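Ticket 72: big stapler, Araya conference room
Opened by Purificación Collado, Tuesday

Hi again! So the silver stapler is jamming on me, and of course I still have 18 Kurnow packets to get through. I opened it out flat over the table and the little metal tab in the middle just sticks straight up. Is it supposed to do that?

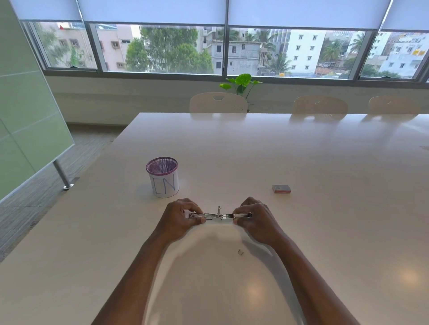
Page 2 of 3

Update, 3:30: I tried a fresh strip from the little box (white top, reddish side) and got two good staples, then another jam. Ugh! Could someone bring up the spare from Wevarville?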